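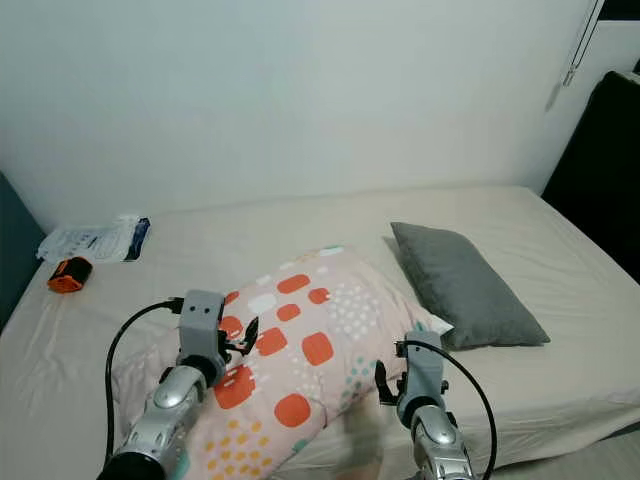

By Viera Halás | Posted in Jobs & Calls | April

Search this site Go

I'm looking for someone to help us plan our next round of equipment buying at Delilwood, and I'd love it to be somebody who likes spreadsheets AND bedrooms. Our two-arm setup works on household stuff - right now it's pillows on a made-up bed, one pink and patterned, one plain gray - and we want a second station at Drornovport before the lease there starts costing us real money.

The job is part time, 96 hours total, and pays 3,000 dollars. You'd get quotes on arms, grippers and spare fingers (we go through them!), work out what shipping and service contracts really add, and put it all in a budget I can defend to Han, our parent company. We've set aside 1,000 for bedding and props, and I'd like a second opinion on that too. Cables also need a line of their own this time, please.

You don't need to be an engineer. You do need to have bought machinery or lab gear before, and be okay calling vendors. Brerkavetti did our last plan and left good notes, so you won't start from zero.

Send me a page on something you've budgeted, plus 3 references. Remote is fine - one visit to see the station would be great.

2 comments 14 shares

We use cookies to remember your settings. Accept | Manage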